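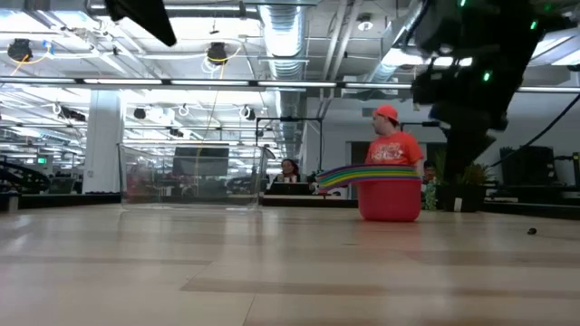 Oil or varnish for a light wooden table that is used every day?

Community Help > Home and Repair > Wood and Furniture

tea_at_six
Posted in June

Hello to all. I would like to ask for advice before I make a mistake that I cannot repair.

I bought a second-hand table from a shop called Orkus in my town, Folness. I paid 81 dollars for it and I was very happy, as the wood is solid and the legs do not move. The color is light and the grain is easy to see. There is a label under the top which says Jasińska. I think this is the name of the workshop but I did not find any information about it.

The problem is that the top has almost no protection left. When I put down a glass of cold water, it leaves a ring, and the ring stays until the next morning. There are also two dark marks near one corner, maybe from a metal can or from a flower pot. The surface feels a little rough when I move my hand across it, mostly at the place where I sit.

We eat at this table, my daughter does her homework on it, and in the evening I use it for sewing. So it cannot be a finish which needs much care. But I also do not want that the table becomes yellow or looks like plastic. I like that it is pale.

In the paint store one seller told me to use only oil. The other seller, in the same store, told me that oil is for people with no children. They sold me a can of Jurneleo hard wax oil, 333 ml, and I have not opened it yet. They will take it back if the can is closed.

My questions are these. Should I keep the oil or exchange it for a water-based varnish? Must I remove all of the old finish, or is it enough to make the surface rough? And can the dark marks be removed? I have a small electric sander that I borrowed, and I have used it one time in my life.

Thank you for your patience with my English.

plainshavings
Accepted answer

Your English is clear, and it is not my first language either, so we will manage.

Both sellers are partly right. Varnish makes a film on top of the wood. Water and sauce stay on the film, and for the first years you do almost nothing. But when the film gets a deep scratch, water goes under it and you see a gray or white patch. You cannot repair only this patch so that it looks good. Usually you must sand the whole top again.

Oil goes into the wood, and hard wax oil leaves also a thin layer on the surface. It is weaker against hot pots and against things which stay wet overnight. The good side is that you can repair a small area in one evening. You sand it lightly by hand, put a little oil, wipe it, and next day it is difficult to find the place. For a table with homework and sewing on it, I would choose this. Pins and scissors will make small scratches in any finish.

About the color: clear oil makes light wood warmer and a bit darker. Many people are surprised by this. If you wet a small area with water, you see nearly the color which you will get with clear oil. If you do not like it, ask the store for a version with a little white pigment in it. Please do this test before you open your can. 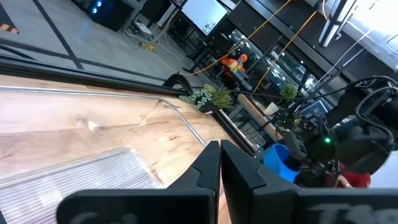
Knots and pale streaks in a light wooden tabletop

Pay attention to knots when you sand. A knot is harder than the wood next to it, so the machine takes away more from the soft part and the knot stays a little high. You feel it with the fingers before you see it. Keep the sander flat, do not press, and do not stay in one place to attack a mark. For the area near a knot I stop the machine and finish by hand with the paper around a block of cork.

For your question about the old finish: with oil you must remove all of it. Oil cannot enter where varnish is still present, and those places remain sticky. Start with a medium paper until the color is even and there are no shiny islands. Then go finer, step by step. Clean the dust with a vacuum cleaner and after that with a cloth that is only slightly damp. When it is dry again, the surface will feel rough, because the water lifts the fibers. Sand this away by hand, gently, in the direction of the grain.

Put the oil very thin. This is the mistake of almost every beginner. Spread it, wait as long as the can tells you, and wipe off everything that the wood did not take. Two thin coats are better than one thick coat. Lay the used cloths flat outside to dry, or put them in a metal can with water and a lid. Cloths with oil can start to burn by themselves when they are left in a ball. Please take this seriously.

For the dark marks, try sanding first. If they are still there, they are probably from iron, and wood bleach with oxalic acid can help. Use gloves and goggles, wear a mask if you handle it as a powder, and wash the wood well with clean water after. Keep your daughter out of the room for this part. 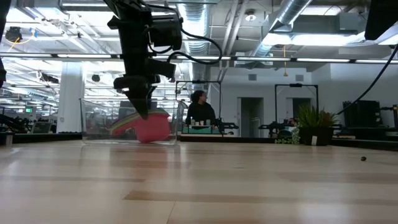 One more thing is the underside. Many people finish only the top, and then the two sides of the board take moisture from the air at different speed. With a solid wood top this can bend the board a little in winter, when the heating is on. I put one thin coat below also. It does not need to be beautiful, and you can do it first, as practice with the oil.

After the last coat you can put light things on the table next day, but it needs much longer to become fully hard. Look at the can for the time. Until then we eat on a tablecloth in my house, and we take the cloth away after the meal so that air can come to the wood.

gluepot300

varnish. had oil on ours and got tired of it. water based, matte, three coats, light sanding in between. doesn't go yellow. use coasters anyway

halfpast_varnish

I do not agree completely with the accepted answer about the paper. It says "go finer" but does not say where to stop. I once continued up to 300 because I wanted the top very smooth, and the oil almost did not go in. The table looked dry after two months. Now I stop much earlier and the result is better. Read what your can recommends and do not go past it.

Also, check first if your table is really solid wood. Look at the end of the top, where the boards are cut. If the lines of the grain go on from the top over the end, it is solid. If you see a thin layer with a different material under it, this is veneer, and an electric sander can go through it in a few seconds.

tea_at_six

Thank you very much for all the answers. I looked at the end of the top and the lines go over it, so it is solid. I did the test with water near the back edge and the color is warmer than I expected, but my daughter likes it and I think I will like it too. I keep the oil.

I practiced for 30 minutes with the sander on an old shelf, and I understand now what you mean with not pressing. I will begin with the underside when the weather is dry, so I can carry the table out to the yard.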